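Prora gripper kit with the Wavarum simulator: a review after 60 hours

I bought the Prora finger kit in May to go with the arm I have been building in a shared workshop. The kit is sold as two parts. One is a set of print files for triangular open-frame fingers, with the adapter plates and screws in a bag. The other is a license for Wavarum, a desktop simulator that loads a model of the arm and the fingers so you can work on your motion code before anything moves on the bench. This review is mostly about the second part, where I spent most of my time.

Setup took an evening. The arm model loaded on the first try, but the fingers came in rotated on the adapter, and I had to edit one line in the description file to fix it. The manual has the right value in a table near the back and the wrong one in the walkthrough. Prora should correct that.

The sample room is plain: a gray table, a plank floor, a tray, and three upright blocks with a green band around the middle. The starter task is block placing. You get a script that picks and places, and you are expected to replace the grasp part with your own.

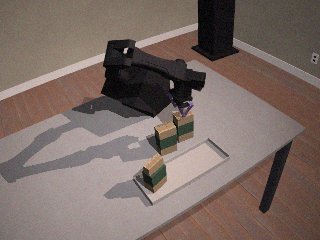

My first version closed the fingers too early. In the simulator this cost me nothing but a reset, which takes a second or two on my laptop. I logged 1000 runs over the first two weeks, most of them overnight with the display turned off. The log files are plain text and easy to sort. Each failed run gets a reason code, and the codes were specific enough that I stopped watching replays after a while.

Contact between the fingers and a block is the weak point. With the default settings a held block creeps downward during a long move. Raising the friction value hides the problem but makes releases sticky. What worked for me was a smaller time step, which slowed everything down to less than real time. Anyone with an older computer should plan on that.

The wrist view is worth having. It puts both purple fingers in sight with the block between or beyond them, and it bends straight edges the way a wide lens does. I used it to tune the approach angle, and I trusted it more than the room view for the last part of the descent.

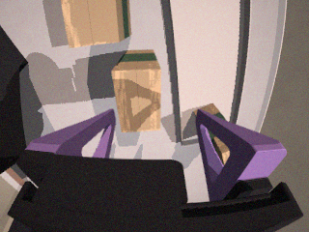 Lighting is harsh, with hard shadows on the tabletop. You can soften them in the settings, but I left them alone. My bench has one strong lamp and I wanted the code that finds blocks to cope with dark patches.

Moving from the simulator to the real arm went better than I expected. I printed the fingers at the workshop, one pair in a stiff filament and one in a flexible filament. The stiff pair matched the simulated motion closely but slipped on smooth wood. The flexible pair held well and needed a slower close. The adapter screws are short, and one stripped on the second change of fingers. I replaced the whole set from the hardware store.

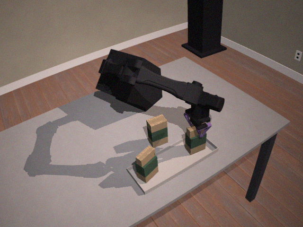 Can you use the fingers without the simulator?

The print files and adapter plates are separate from the license, so they work with whatever control software you already run. You would be paying for software you don't open, though, and Prora doesn't sell the parts alone.

I also tried the Fallahi jaw set on the same arm. It is heavier and grips harder, and its software is a bare driver with no room or tray to practice in. For lifting metal parts I would take the Fallahi. For small boxes and blocks, the Prora fingers are easier to line up and put less load on the wrist.

Support was slow. I wrote in about the rotated fingers and had an answer 5 days later. The answer was correct.
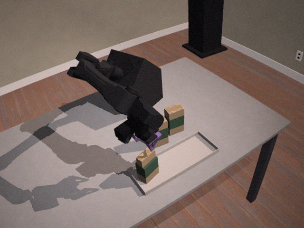

How hard is it to add your own objects?

A simple box takes a few minutes, with size, weight and friction typed into a short file. Curved shapes need a separate collision mesh, and I ended up making mine in Plurnesska and importing it.

I rate the kit 4 out of 5. The missing point is for the short screws and the manual. I'm keeping the license and will try stacking next, with the flexible fingers and the smaller time step.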